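Hilfe-Forum > Lokale Portale > Werbung & Bannerplätze

7. April 2023, von Akash Khurana

Klickzahlen im Bannerplatz stimmen nicht mit unserer Statistik überein

Wir schalten seit Oktober ein Banner auf dem Regionalportal Vandwood, Startseite, rechte Spalte. Der Betreiber meldet für den letzten Abrechnungszeitraum 2395 Klicks. In unserer eigenen Webanalyse tauchen im selben Zeitraum nur 1076 Sitzungen mit dem passenden Kampagnenparameter auf. Abgerechnet wird pro Klick, die Differenz ist also nicht nur kosmetisch.

Das Banner wird über den Adserver Rareo ausgeliefert, die Zielseite läuft bei uns auf Honditz. Zwischen Banner und Zielseite liegt eine Weiterleitung (http auf https). Der Parameter hängt an der Ziel-URL und wurde seit dem Start nicht geändert.

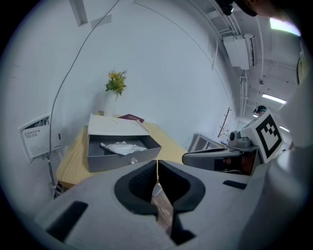 Im Vertrag steht nur "gemessene Klicks", ohne Angabe der Messmethode. Gibt es einen üblichen Toleranzwert? Und an welcher Stelle sollte ich zuerst suchen, bevor ich die Rechnung beanstande?

Clotilde Cordier

Klicks und Sitzungen sind verschiedene Größen. Der Adserver zählt jeden Aufruf der Klick-URL, auch Doppelklicks, Bots und Abbrüche vor dem Laden der Zielseite. Die Webanalyse zählt erst, wenn das Skript ausgeführt wird und der Besucher dem Tracking zugestimmt hat. Eine Abweichung ist deshalb normal, mehr als die Hälfte ist es nach meiner Erfahrung nicht.

Reihenfolge der Prüfung:

1. Weiterleitung. Ruf die Klick-URL mit geöffneter Netzwerkanalyse auf und kontrolliere, ob der Parameter nach dem Sprung auf https noch vorhanden ist. Falsch geschriebene Rewrite-Regeln schneiden den Query-String ab, die Besuche landen dann unter "direkt".
2. Einwilligungsbanner. Serverprotokoll gegen Webanalyse halten. Im Protokoll stehen auch die Aufrufe ohne Zustimmung.
3. Bots. Beim Betreiber die Rohdaten mit Zeitstempel und User-Agent anfordern. Wenn 100 Klicks in derselben Minute liegen, ist der Fall klar.

Einen verbindlichen Toleranzwert gibt es nicht, der muss im Vertrag stehen. Für die nächste Laufzeit würde ich die Messmethode und einen Filter für Mehrfachklicks festschreiben lassen oder auf einen Festpreis pro Monat wechseln.

mishra_web

War bei uns auch so. Lag am Cookie-Hinweis. Haben dann auf Festpreis umgestellt, 3 Monate Laufzeit, seitdem keine Diskussion mehr.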